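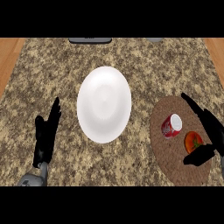
Nov 18, 2025 — cell 2, counter bench, sim side + right hand

Picking up from where Elínborg left it. She had the sim twin loading again by lunch but the right hand was off, closing crooked on anything round. My job today = find out if it's the model or the calibration file, then fix the real hand too if it has the same numbers in it (it does, see below).

Scene loaded: Kollia counter set, granite top, white oval plate in the middle, brown round mat to the right with the red can and the tomato. Can on its side. Left arm parked open next to the plate, not used today. Only right arm moving.

Symptom. Right hand goes to the tomato, upper finger comes in on the diagonal, lower one nearly flat underneath. Fine so far. On close the lower finger gets there early and pushes, tomato rolls up into the upper finger and then out. Sometimes it holds for a second and then pops. Same on the can but less, can just spins.

First thing I checked was friction on the fingertip pads bc that's what it was last time. Not it. Pads same value both hands, left hand closes fine on the same tomato if I swap them over. So not the tomato, not the mat.

Then opened the joint offsets. Right hand lower finger, base joint, zero is wrong. File is dated October, which is before Crisóforo put the new tendon in. So we replaced the tendon, re-zeroed the real hand on the bench and never pushed the new zeros back to the file. And then the restart in the morning pulls the file and overwrites the bench zeros. Great.

Means the real hand has been running on old zeros since the first restart after the tendon job. Would explain the pad wear on that side, Crisóforo asked about it and I said it was the rubber. Sorry C.

What I did, in order:

1. Stopped the cell, E-stop in, tag on. Air stays on, the Drakeo controller faults if you drop it and then you wait for the whole boot.
2. Copied the offsets file to the old folder before touching it. Name has _pretendon on the end.
3. Right hand off the arm? No — left it on. You can re-zero in place if the wrist is straight, the stand is only needed for the thumb side.
4. Zero pins in. The short pin is the lower finger, long pin is upper. They both fit in either hole so look at the length!! Got it wrong the first time, wasted half an hour.
5. Ran the zero routine, three passes. First pass is always junk, threw it out. Other two agreed to the last digit I care about.
6. Wrote to file, restarted controller, read it back. Still there. Restarted AGAIN because I didn't trust it. Still there.
7. Same numbers into the sim model.

Re-ran the sim grasp on the tomato after that. Batch of 200 closes, mat position jittered a bit each time, same seed as Elínborg's batch so we can compare. Held 161. Hers with the old zeros was 70. So most of it was the zeros but not all of it.

Looked at a handful of the misses. Nearly all are when the tomato ends up toward the right side of the mat, wrist has to fold back and the hand comes in short. Not a calibration thing, that's the approach planner picking a dumb elbow. Leaving it, wrote it on the board for Elínborg. She has a branch for the elbow cost already I think.

Can: didn't run a full batch. A few by hand, looked ok, no spinning. Somebody should do it properly.

Real hand, after lunch. Tag off, slow speed, plastic tomato from the drawer. Both fingers meeting it together now, you can hear the difference, one click instead of two. Motor current on the lower base joint is down, it used to sit at the warning line on every hold and now it doesn't get close. Left it doing open/close with nothing in it for a while, at 80 percent speed, no faults. Temp fine.

While it was stopped I also did:

— regreased the right wrist bearing, it was dry on the outboard side. Used the Benedetti grease, tub is nearly done, reorder
— cable clip at the right elbow was cracked, swapped. Last one in the bag. The Clanlow clips fit too but you have to file the tab down
— wiped the pads both hands w/ alcohol. Right lower pad is worn on the inside edge like I said. Not bad enough to change. Check again in a month
— left hand zeros: compared file to bench sheet, they match, so didnt touch them

Did not do: the camera mount bolts. Elínborg says they loosen. I put a paint line across the top two so we'll see.

Still broken about the process: controller pulls the file at boot with no check on the date. Any time someone opens a hand we need to push the file the same day or this happens again. I've taped a note on the pin box lid because you can't re-zero without opening it. Crisóforo wants the controller to refuse to start if the bench sheet is newer than the file. Fine by me but he has to write it, I'm not going in there.

Old grasp logs from the right hand, anything between the tendon job and today, treat as suspect. Don't delete them yet, Elínborg wants to see if she can correct for the offset after the fact. I'd guess no for the upper finger since it was getting shoved around by the other one, but it's her call. I moved them all into one folder and put a readme in it with both sets of zeros, old and new.

Tomorrow: full can batch, then put the left arm back in the loop and try the plate transfer. Spare tendon is in the second drawer, not the first, I moved it.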